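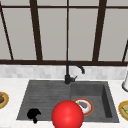 A kitchen sink under a big window. Every tap is the end of a very long journey!

Where does tap water come from?

Turn on a tap and out comes water, as much as you like, day or night. But where was it before? Let's follow it backwards, all the way up to the clouds.

It starts with rain

Rain falls on hills and fields and trickles downhill into streams and rivers. Some of it soaks into the ground instead and creeps through tiny gaps in the rock. Water hiding down there is called groundwater, and people dig deep wells to reach it.

In Melldale, most of the water comes from a reservoir – a huge lake made by building a wall, called a dam, across a valley. The Melldale dam is 40 metres high, taller than eight giraffes standing on each other's heads!

Time for a clean

Lake water might look clear, but it has mud, bits of leaf and living things far too small to see in it. So off it goes to the treatment works.

First, a special powder is stirred in that makes the bits of dirt stick together in fluffy clumps. The clumps are called floc (great word!). They are heavy, so they sink to the bottom of the tank.

Next the water drips down through thick beds of sand, which catch the smaller bits. Last of all, a tiny amount of chlorine is added to kill any germs.

Fuseini Dankwa works at Melldale and tests the water every morning. "I look at it, I smell it and then I put it under the microscope," he says. "The smelling part always makes school visitors laugh."

Under your feet

Clean water travels to town through big pipes called mains. Melldale has 800 kilometres of them! Smaller pipes branch off down each street, and a smaller one still goes into each house.

What pushes it along? Often it's just gravity. Water is stored in a tank on high ground, and its weight presses down on all the water in the pipes below. Where the land is flat or the buildings are tall, pumps help out.

Try it yourself

Ask a grown-up to make a small hole near the top of an empty plastic bottle and another near the bottom. Cover both with tape, fill the bottle, stand it in the sink and pull off the tape. Which jet squirts further?

Words to know

Reservoir: a lake where water is stored
Floc: clumps of dirt stuck together
Mains: the big pipes under the street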